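Dust filters, year two

2018-04-07

The Rastness case came with a mesh filter on the front intake and nothing on the bottom. I added a second mesh in May and have logged idle fan speed ever since. With both filters clean, the front fan settles at 500 rpm. After 160 days without a wash it needs a good deal more to hold the same temperature, and the side panel starts to hum.

Washing the mesh in plain water brings the number back. Compressed air does not, at least with this weave — the lint sits in the corners of the holes and stays there.
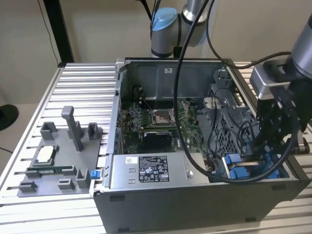 Mervin Vachon wrote in to say that the bottom mesh is a waste of effort on a hard floor, and that raising the case 8 cm did more for him than any filter. I have no data on height. My floor is carpet, so I would expect a different result anyway.

The Petrenko mesh is cut slightly oversize and has to be trimmed with scissors. The Jemitz one fits but its magnets are weak along the short side. I am keeping the Petrenko for now. Next wash is due when the log passes day 99.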